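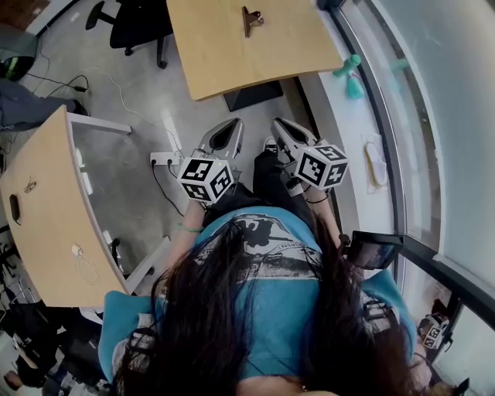 I have owned 7 desks in my life and I could sell you every one of them, because I remember desks. Chairs I forget, and I think most people do, and I've come to believe that's a serious mistake in how we set up the rooms we work in. We spend weeks on the table. We run our palms over it, we talk about the grain, we pick one with a nice curved front edge in light wood, and then we drag over whatever chair happened to be in the hallway. So I'm always cheered up by a turquoise chair with a padded seat, pulled up to a table like that. Somebody sits in that thing! Somebody's legs and back are on it, and it has a color of its own.

Home
Essays
Rooms
Letters
Archive

My case is simple enough. The table is where your work goes, but the chair is where you go, and you're the one who has to get up again at the end of the afternoon. When I rented my first place in Gristcombe I paid 400 dollars for a table (a huge sum for me, I ate a lot of toast that August) and sat at it for 2 years on a folding chair with one short leg. I thought my lower back was just like that. I thought I was a person who couldn't concentrate past three o'clock! Then I borrowed a proper padded chair from my neighbor while she was away, and I did not want to give it back, and for a few days I'm afraid I pretended not to be home.

The other half of my argument is about color, and I know this is where I lose people. Vlastimil Doležal, who taught me to upholster in a drafty back room behind Castillo, the fabric shop, used to say that a seat should be the color of something you'd be glad to find in your pocket. I have never managed to work out exactly what he meant, but he did every seat in that room in blues and greens and one terrible mustard, and people stayed late. I've redone four kitchen chairs since then, all of them bright. My sister says my kitchen looks like a dentist's waiting room from a cartoon. She also stays for three cups of coffee, so I'm not taking notes from her.

The usual answer is that a bright chair gets tiring, and that gray goes with everything. Well, gray goes with everything because it isn't asking for anything – and I'd like a room to ask me for a little something. Besides, you're sitting on the color most of the day. You get a strip of it on each side of you and that's plenty. It's the person coming through the door who gets the full view, and I think it's rather friendly to leave them something to look at.

And I'll be fair about money. I looked in the window at Tandelik last week and they had an office chair marked 2,305 dollars, with levers on it I couldn't name. I don't want you to buy that. A decent padded seat can be found secondhand if you go and sit on a lot of them, properly, leaning forward the way you lean when you're busy with your hands, because nobody works in the pose they use to test a chair. Then, if the cover's ugly, change it. Foam and fabric and a staple gun, one Saturday, some swearing.

Buy the chair first next time, is all I'm asking. Put it in the empty room by itself for a night and sit in it. You can eat your dinner off your knees until the table comes.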